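4.2 Equipment costs

Our first budget, drawn up in August, allowed $3084 for a pair of hand-held grippers and $305 for everything the grippers would pick up. The second line proved generous, cloth being cheap. The first did not include cables. Trarkus quoted $2437 for the same pair, with a delivery time of 8 weeks, and we took the quote – patience was the one resource we had not yet spent. Spare jaws should be ordered with the grippers and entered on their own line; ours were filed under "miscellaneous," where purchasing did not look. Figure 3 shows the cloth task for which both grippers were budgeted. 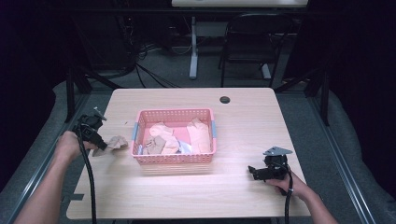

Figure 3. Cloth task with two hand-held grippers; the left one holds a tan cloth beside the basket.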